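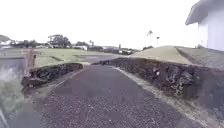 Parkrunde mit Lavasteinmauern – wer läuft da noch?

Motaung50 schrieb am 6.4.18:
Hallo zusammen, ich bin total begeistert von dieser Runde! Gleich der Weg zwischen den niedrigen Mauern, Moos in den Ritzen, dahinter die große Wiese. Ich laufe sie seit Dezember fast jeden Morgen und freue mich immer noch wie am ersten Tag. Mein liebstes Stück kommt am Backstop:

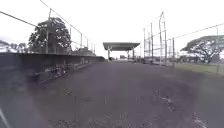 Am Zaun entlang Richtung Unterstand

Plornis schrieb:
Schön, ja, aber der Belag! Grober Asphalt, überall kleine Steinchen. Mit schmalen Reifen macht mir das keinen Spaß.

Motaung50 schrieb:
Ach komm, zu Fuß ist das herrlich griffig! Und auf der langen Geraden kann man es richtig laufen lassen. 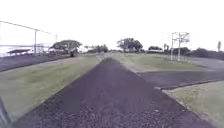
Ich mache dort gern meine Steigerungen, 50 Schritte schnell, dann wieder locker, und das Gras daneben nehme ich zum Auslaufen.

mundlow182 schrieb:
Da bin ich bei Plornis, die Gerade finde ich öde. Die Kurve beim Geländer ist viel schöner, mit der weißen Randlinie, da rollt es fast von allein. 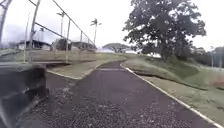

Für 3000 Meter Tempo nehme ich trotzdem lieber die Bahn. Zum Einlaufen aber jederzeit – wann bist du morgens da?

Motaung50 schrieb:
Gegen sieben, komm gern dazu!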